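Clindetora Residents' Handbook
Household Tips: Sorting the Work Table with Two Bins

Updated 8 June 2023

Shared work tables collect small items quickly. Pens, cords, clips and spare parts are set down for a moment and remain for weeks. Residents are asked to use the two-bin method described on this page whenever a table is cleared, and in any case before the general cleaning in July.

Choosing the bins

Two open plastic bins are sufficient for most tables. They should differ clearly in color, so that each can be named without a label. An orange or yellow bin and a blue or teal bin make a suitable pair. Handle holes near the rim are strongly preferred, as a bin without them is awkward to lift once it holds anything heavy. Bins of slightly different shape are acceptable, provided that both stand flat.

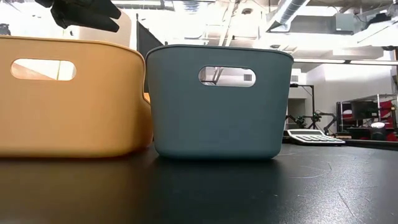 Place the bins side by side before sorting begins. One bin is for items that stay in the room. The other is for items that belong elsewhere in the building. A third bin for undecided items is not recommended - it is seldom emptied.

Larger equipment in regular use, such as a desktop calculator or a table lamp, need not go into either bin. It may be moved to the back of the table and left there while the small items are sorted. Cords should be led off the nearest side and kept clear of the area where the bins stand.

Caring for dark and glossy surfaces

A dark tabletop shows dust, fingerprints and fine scratches more readily than a pale one. The following practice is advised:

Lift bins by the handle holes when moving them. Do not slide them.
Wipe the underside of each bin before it is set down. Grit caught beneath the base is a common cause of scratching.
Use a soft cloth, slightly damp, and follow with a dry one.
Do not use scouring powder or the rough side of a sponge.

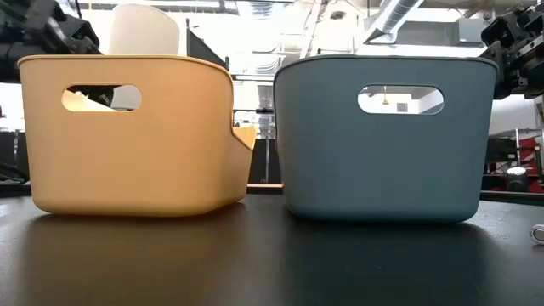 Tall items should be placed upright in the wider of the two bins and removed first when the bin is unpacked. If a bin tips when its handle is pulled lightly, the load is too high and should be divided.

Small and narrow items

Thin pieces tend to settle along the walls and in the corners of a bin, where they are easily missed. Lay them flat on the bottom, with space between them, and put nothing heavy on top. Items shorter than a finger are best placed in a lidded tub of their own. A bin is ready to be carried away when its contents can be seen at a glance from above.

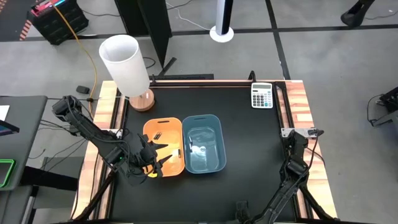
Allow 30 minutes for a table of ordinary size. The bin for items that belong elsewhere should be emptied on the same day, and both bins should then be wiped out and returned to the shelf in the Godoy storeroom. They may be nested once dry.

Replacement bins can be requested from the household office, room 257. Cracked bins should be handed in at the same time and should not be left beside the recycling containers.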